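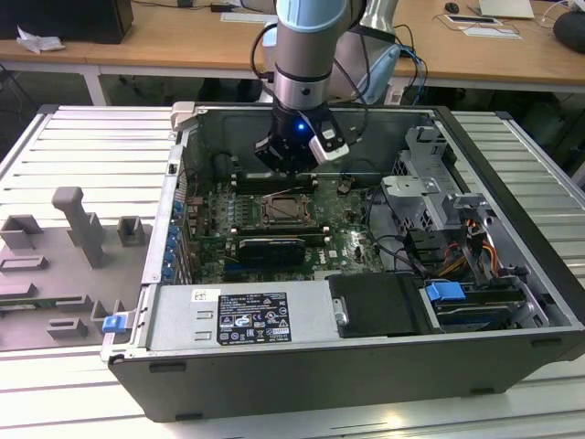

Narkow 412 리퍼비시 데스크톱 (타워형, 사무용)

제품 번호: NK-412
상태: 중고 재정비품
보증 기간: 출고일부터 12개월
판매: Coetzee 컴퓨터 상점, Cirkcombe 본점

제품 소개

Narkow 412는 사무실에서 사용한 타워형 데스크톱을 저희 작업실에서 다시 정비한 제품입니다. 문서 작성, 메일, 회계 프로그램, 재고 관리, 인터넷 강의 같은 일에 맞습니다. 최신 게임이나 긴 영상 편집을 하실 분에게는 권하지 않습니다. 그런 용도라면 주문하시기 전에 저희에게 먼저 문의해 주십시오. 다른 모델을 알려 드리겠습니다.

저희는 오래된 컴퓨터를 새것처럼 보이게 만드는 가게가 아닙니다. 외부에는 사용한 흔적이 남아 있습니다. 작은 긁힘은 그대로 두고, 그 대신 내부의 청소와 부품 검사에 시간을 씁니다. 외관이 중요하신 분은 아래의 등급 설명을 꼭 읽어 주시기 바랍니다.

기본 사양

프로세서: 4코어 데스크톱용
메모리: 8GB (슬롯 네 개 중 두 개 사용)
저장 장치 1: SSD 256GB, 신품으로 교체
저장 장치 2: 하드디스크 500GB, 재사용품, 검사 완료
광학 드라이브: DVD 읽기 및 쓰기
그래픽: 메인보드 내장
영상 출력: VGA 한 개, DisplayPort 두 개
유선 네트워크: 기가비트
무선 네트워크: 없음 (선택 품목)
케이스 크기: 높이 36cm, 깊이 412mm
소음: 대기 상태에서 34dB 정도 (저희 작업실에서 1m 떨어져 측정)
운영 체제: 포함되지 않음
포함 품목: 본체, 전원 케이블, 검사 기록지

키보드, 마우스, 모니터는 포함되지 않습니다. 이 점에 대한 문의가 자주 있어서 여기에 다시 한번 적습니다.

외관 등급

A 등급: 가까이에서 보아야 보이는 작은 긁힘이 있습니다. 전면의 버튼과 단자는 깨끗합니다.

B 등급: 옆면이나 윗면에 긁힘이 있고, 스티커를 뗀 자국이 있을 수 있습니다. 책상 아래에 두실 경우에는 이 등급으로 충분하다고 생각합니다.

C 등급: 플라스틱의 작은 깨짐이나 색이 변한 부분이 있습니다. 기능 검사는 A 등급과 똑같이 합니다. 이 등급은 매장에서만 판매하고, 택배로는 보내 드리지 않습니다.

정비 과정

들어온 컴퓨터는 먼저 옆판을 열고 먼지를 제거합니다. 전원 공급 장치의 팬과 프로세서 쿨러는 따로 청소하고, 열전도 그리스를 새로 바릅니다. 다음으로 메인보드의 콘덴서를 눈으로 확인합니다. 부풀어 오른 콘덴서가 있는 보드는 수리하지 않고 부품용으로 분류합니다.

메모리 검사는 밤새 진행합니다. 오류가 한 번이라도 나오면 그 메모리는 사용하지 않습니다. 하드디스크는 이전 데이터를 전부 덮어쓰는 방식으로 지운 후에 표면 검사를 합니다. 불량 섹터가 있는 디스크는 파기합니다. CMOS 배터리는 모든 제품에서 새것으로 바꿉니다. 값이 싼 부품이지만, 이것이 약하면 켤 때마다 시간이 틀려서 매우 불편합니다.

마지막으로 부하 검사를 네 시간 동안 하고, 온도와 팬 속도를 기록지에 적습니다. 기록지에는 작업한 사람의 서명이 있습니다. 현재 Narkow 제품의 검사는 Faustino Serrano가 맡고 있습니다.

메모리와 저장 장치를 추가할 때

메모리는 32GB까지 늘릴 수 있습니다. 같은 용량의 메모리를 두 장씩 끼우시는 것을 권합니다. 한 장만 추가해도 작동은 하지만 속도가 조금 떨어집니다. 직접 작업하시는 분은 전원 케이블을 뽑고, 전원 버튼을 몇 초 동안 누른 다음에 옆판을 열어 주십시오. 케이스를 옆으로 눕히면 슬롯에 손이 잘 들어갑니다.

3.5인치 드라이브를 더 설치하실 때에는 드라이브용 브래킷이 필요합니다. 저희가 판매하는 브래킷은 한 세트에 두 개이고 나사가 들어 있습니다. 전원 공급 장치에는 남는 SATA 전원 커넥터가 한 개 있습니다. 드라이브를 두 개 이상 추가하시려면 분배 케이블도 같이 주문해 주십시오.

내부를 직접 열어도 보증은 없어지지 않습니다. 다만 작업 중에 부러진 커넥터나 휘어진 핀은 보증에 들어가지 않습니다.

선택 품목

메모리 8GB 추가 (4GB 두 장)
SSD를 512GB로 변경
USB 무선 네트워크 어댑터
드라이브 브래킷 세트
먼지 필터 (전면용, 물로 씻을 수 있음)
DisplayPort-HDMI 변환 케이블, 2m

선택 품목을 본체와 함께 주문하시면 설치 비용을 받지 않습니다. 나중에 따로 구입하신 경우에는 매장에 본체를 가져오시면 되고, 설치는 보통 당일에 끝납니다.

재고와 배송

재고는 2019년 12월 18일 기준으로 153대입니다. 그중 많은 수가 B 등급입니다. A 등급은 빨리 없어지는 편이고, 다음 입고는 1월로 예정되어 있습니다. 입고 날짜가 정해지면 예약하신 분께 메일로 연락을 드립니다.

Cirkcombe 시내는 저희 차로 배달합니다. Catville과 그 밖의 지역은 택배를 이용합니다. 본체가 무겁기 때문에 한 상자에 한 대만 포장합니다. 상자를 받으시면 먼저 모서리가 눌리지 않았는지 보시고, 손상이 있으면 열기 전에 사진을 찍어 주십시오. 포장 상자는 적어도 2주 동안 보관해 주시기를 부탁드립니다. 반품하실 때에 같은 상자가 필요합니다.

다섯 대 이상 주문하시는 사무실이나 학원에는 할인 견적을 드립니다. 견적 담당은 Zodwa Mnguni입니다. 문의하실 때에 필요한 대수, 원하시는 등급, 사용할 프로그램의 이름을 적어 주시면 답변이 빨라집니다.

보증과 반품

보증 기간 안에 고장이 나면 부품 비용과 작업 비용을 받지 않습니다. 택배 비용은 처음 30일 동안 저희가 내고, 그 후에는 보내실 때의 비용만 고객님이 부담하십니다. 같은 부품이 없을 경우에는 성능이 같거나 더 높은 부품으로 교환합니다.

단순 변심으로 인한 반품은 받으신 날부터 14일 안에 가능합니다. 직접 설치하신 부품은 빼고 보내 주십시오. 저장 장치에 개인 파일이 있으면 먼저 다른 곳에 복사해 두시기 바랍니다. 돌아온 제품의 저장 장치는 확인 없이 바로 지우므로, 나중에 파일을 찾아 드릴 수 없습니다.

자주 받는 질문

모니터 두 대를 연결할 수 있습니까?
네, 가능합니다. DisplayPort 두 개를 쓰시면 됩니다. 모니터에 HDMI 단자만 있으면 변환 케이블이 필요합니다.

운영 체제를 설치해서 보내 줄 수 있습니까?
가지고 계신 라이선스가 있으면 설치해 드립니다. 주문할 때 요청 사항에 적어 주십시오. 출고가 하루 늦어질 수 있습니다.

하드디스크가 필요 없습니다. 빼고 살 수 있습니까?
빼 드릴 수 있습니다. 소음도 조금 줄어듭니다. 가격은 약간 낮아지며, 금액은 견적에 표시합니다.

쓰던 컴퓨터를 가져가면 보상이 있습니까?
작동하는 타워형 데스크톱은 매장에서 상태를 보고 금액을 정합니다. 작동하지 않는 것도 무료로 받습니다. 노트북은 지금 받지 않습니다.

전면 USB 단자가 뻑뻑합니다. 고장입니까?
새로 교체한 단자는 처음에 조금 뻑뻑할 수 있습니다. 힘을 많이 주지 마시고, 며칠 사용하신 후에도 같으면 연락해 주십시오.

함께 보시는 제품

Narkow 36 소형 데스크톱 (A 등급, B 등급)
사무용 키보드, 한글 자판, 유선
멀티탭 6구, 개별 스위치, 3m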